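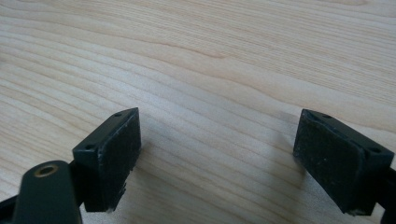
4. Inflating the suit

The Skelteo dragon suit is supplied flat, folded and slightly smug about how small it looks in the bag. Put it on before you inflate it. People have tried it the other way round, and we have had the emails.

4.1 Open the battery box and fit 4 AA batteries, matching the plus and minus signs. Close the lid until it clicks.

4.2 Clip the battery box to your own belt or waistband, inside the suit. The suit has no belt, being a dragon.

4.3 Step in, feet first, and pull the suit up to your shoulders. Take your shoes off for this part and put them back on once your feet are through the ankle cuffs.

4.4 Tighten the 2 ankle cords and both wrist cuffs. Air gets out of any gap you leave, usually at the knee end of a long evening.

4.5 Put your head through the collar and close the zip all the way to the top.

4.6 Switch on the fan. The tail fills last. Give it a shake if it sulks.

Note: If the suit is still limp after 2 minutes, check the zip first, then the cuffs, then the batteries. It is nearly always the zip.

Note: The Mondale spare fan fits this suit. The older Skov fan does not – the ring is too narrow, and glue will not change its mind.

CAUTION: Keep away from candles, barbecues, sparklers and anyone smoking. Do not cover the fan inlet with a cape, rucksack or small child.

CAUTION: Not suitable for wearers over 100 kg, or for use on escalators, bicycles or trampolines.

To take the suit off, switch off the fan, open the zip and wait for the dragon to lose interest. Packing away is covered in section 13.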